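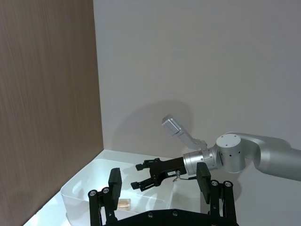

Two-arm sorting: moving from a fixed task script to a planner that picks its own order

ilona_h
Started 26 August 2018

We've been running the bin sorting cell on a hard-coded sequence since March and I finally ripped the whole thing out! Each arm now bids for the next object, the planner hands it out, and both arms plan against a shared reservation map of the table. The first version replanned whenever anything moved, so the arms spent half their lives politely yielding to each other. Now a replan only fires if the new object pose would invalidate a grasp in the queue. 481 runs in the log so far and I'm having a ridiculous amount of fun with it.

What I can't settle is the reservation volume. I sweep the full gripper envelope, fingers open, plus 20 mm. Too fat?

zsimon
Yes, too fat. Drop the padding and use the real collision mesh.

gorstead_akos
Disagree with Zsimon. The mesh doesn't include your cables. Ours did fine in simulation and then a loop of cable dragged across a bin wall. Keep the padding on the wrist and thin it out at the fingers, you get most of the space back.

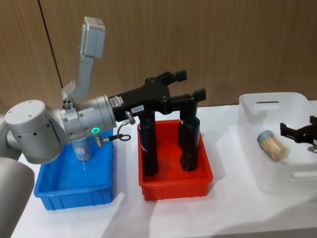
ilona_h
Okay, per-link padding, I like that a lot. With one arm over the blue and red bins and the other down in the white one, the volumes hardly interact anyway. It's the middle of the table where they fight.

Next question. Black cylinders standing close together in the red bin. Segmentation loves to merge two of them into one wide blob, and then the grasp sampler aims straight for the crack.

zsimon
More training data. I'd render 2000 scenes with touching cylinders and be done.

wutance_fan
Or fit cylinders to the points! You know the radius, so why ask a network? Matte black gives thin depth but the rounded caps should be enough to seed a fit.

zsimon
Works until someone gives you a different cylinder.

wutance_fan
Then you change one number in a config file :)

ilona_h
Trying the fit tonight. I already have the caps as a separate class, so seeding is nearly free. 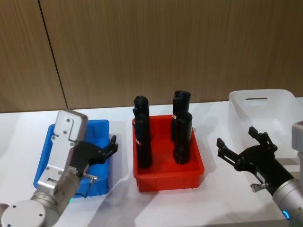

Zsófia Lengyel
Moderator, Planning and Perception

Moved this over from General, it's too good to get buried there. Ilona, for the tight groups, could you score each candidate by finger clearance before you rank by reach? We did it in that order on Bristudora and the sampler stopped proposing grasps between neighbors. It costs one extra distance query per finger, and you can cache those between replans.

gorstead_akos
Seconding clearance first. Watch the ties though, ours flipped between two equal candidates every cycle until we added 3 cycles of hysteresis.

ilona_h
Ha, that explains a twitch I've been blaming on the bidding code. Will post the branch once the fit is in.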